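About Trinmont

Trinmont is a day school for cooking and table service in Brosden. Žydrūnas Venckus and Ülle Kütt opened it in a former bakery with one stove and a class of five. We now teach 71 students a year.

Our courses

The main course runs for 20 weeks, starting in October. Mornings are spent in the kitchen. Afternoons cover menus, ordering and food safety – the written part of the certificate.

Marlina Pasaribu teaches baking. Lok-yiu Hsieh runs the service class, where students learn to set a table, carry trays and look after guests. Baskets, bowls and trays are provided, so bring only an apron and flat shoes.

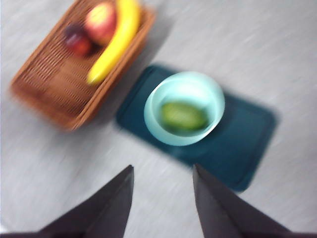 Visiting us

The office is open from 9 a.m. Ask for Saulius Venckus at the front desk.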